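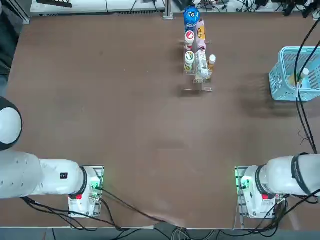 A clear acrylic rack with steps is one of the simplest things you can buy for small bottles, and I have used one kind or another since I moved to Studen. I like it for one reason before all the others: the bottle at the back stands higher than the bottle in front, and you can read both labels without lifting anything. The tall blue bottle is in the top position, with its blue and white label well above the rest, and the two round white containers go down the left column one under the other, first the red and white label, then the green and yellow one. The yellow label on the pink bottle helps too, it is the first thing my eye finds.

My small series for Rurura is about storing things on open surfaces. The pictures are few, and I have written more between them than I usually do, as several readers asked me for the practical side. Last month it was jars in a drawer. Now it is bottles on a table, with one rack and one basket.

I should say first what I mean by a rack. I do not mean the flat organizer with square compartments, where everything stands on the same level. I had one of these in my bathroom for a long time and the small things always disappeared behind the big things. I mean the type which looks like a small staircase. The shelves are thin, the material is transparent, and at the lower end there is a flat lip coming toward you. In shops it is often sold for nail polish or perfume, but it does not know what you put on it.

The order I use on my own rack is this one:

Tallest at the back, always. Even if I use it every day. I tried to keep my daily bottle in front, and then I could not see anything behind it.

Round things in a column. A round container turns easily and after a week the label looks at the wall. If there are two or three in a column I can turn all of them back in one movement.

Strong colors apart from each other. If two yellow labels are neighbors, I take the wrong one in the morning, when my eyes are not yet working well.

Small bottles toward the front or on one side, two of the same kind one behind the other. The one in front is the one in use. The one behind is the reserve. When the reserve moves to the front, I write it on the shopping list.

My cabinet at home is 304 mm deep on the inside. I mention it only to explain why I measure before I buy. The first rack I ordered came from Marsden, it was a beautiful one, and the front lip was so long that the door stayed open by the width of a finger. I looked at that door for two months. Finally I took the rack out, put it on the kitchen table, and I found that I like it much better there. On a table it can be as deep as it wants.
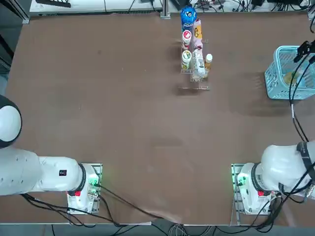
How far apart should the steps of the rack be?

Take the height of the bottle you will put in front and make sure that the step behind it lifts the next label over its cap. For the small bottles in my kitchen, 70 mm between the steps is comfortable. With less, only the caps of the back row can be seen, and with much more the rack becomes very tall and it moves when you push something into it.

I am always surprised how much a brown surface does for a clear rack. On my white table the edges of the acrylic almost vanish, and one evening I put a glass down exactly where the lip was. On brown the colors of the labels come forward. A matte surface is also kinder than a shiny one, which shows the bottle twice. A few scuffs do not disturb me. A table where things are put down and picked up the whole day gets its marks, and I have stopped to fight with mine.

Two columns are enough for six bottles. I know that it is tempting to fill every free place, and a rack like this one can usually take more than it should. I prefer that my hand can go in between the columns without touching a neighbor. When the bottles stand too close, you take one and two others come with it, and the acrylic is smooth, so they do not need much help to fall.

About cleaning I can be short. Warm water, a drop of dish soap and a soft cloth. No paper towel, it makes very fine scratches and you see them only when the sun comes in from the side. No window spray on acrylic either, some of these sprays make it cloudy and it will not become clear again. I clean mine on Monday, when the table must be wiped anyway. The thin shelves collect dust at the back, in the corner where the shelf meets the wall of the rack, and a cotton swab goes there better than a finger.

If you buy a rack second hand, turn it over and look at the glued places under the shelves. White lines inside the glue are not beautiful but usually they hold. A crack that begins at the corner of a shelf will become longer. I bought one from Zurko which had such a crack, quite small, and I gave it only light things, cotton pads and a box of matches. It is still with me. I would not put a full bottle of 200 ml on it.

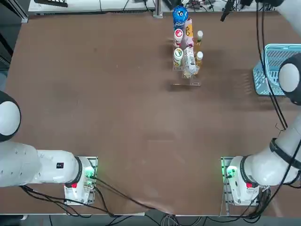
Clear rack with its flat front tray, the blue bottle with the cartoon face on top, and a light blue basket to the right.

I want to say a word for the front tray, which many people leave without any use. It is the place for the thing you have in your hand at this moment. A cap, a spoon, a pipette, the small key for the cabinet. When you finish, it goes home, and the tray is free again. If something sleeps on the tray overnight, it does not have a home yet, and this is the real problem to solve.

A clear plastic bottle lies at an angle in the middle of the rack. I do the same on my shelf with bottles that are too narrow for their height. Standing, they fall at every little push, but leaned between two stable neighbors they stay. Of course the cap must close well. For oil I would never do it, after what happened to my cookbooks.

The two small bottles with the amber liquid and the white caps stand one behind the other, and for me this is the nicest corner. Amber looks good through acrylic, it takes the light like tea in a glass. If you have something of this color, give it the side where the window is, unless the label says to keep it away from light. Please read the label, many things in small bottles do not like the sun.

And the basket. A slotted basket next to a rack makes the whole system work for me. The rack is for what should be seen and the basket is for what should only be near: the cloth, the empty bottles for recycling, the refill bag that cannot stand by itself. The wall with the grid pattern lets air through, so a cloth that is a little damp does not begin to smell. I keep mine on the right because I am right-handed. My sister has hers on the left and says that mine is impossible to work with.

Choose a basket lower than the rack if they will stand side by side. With a high basket you reach over the wall each time, and after some days you begin to throw things in without looking. Light colors are better here also, as I can see at once if something has leaked on the bottom.

For the next gallery I would like to show spice tins, which are more difficult, all the same size and all with the label on the lid. I have one idea with a shallow box and a strip of paper tape on the edge, and I will try it for some weeks before I write anything.

Reading time: 8 minutes

Related galleries
Jars in a drawer, lids up or lids down
The small hallway table in Studen
Baskets with holes, baskets without
A Marsden rack and a door that did not close
Labels that stay on after washing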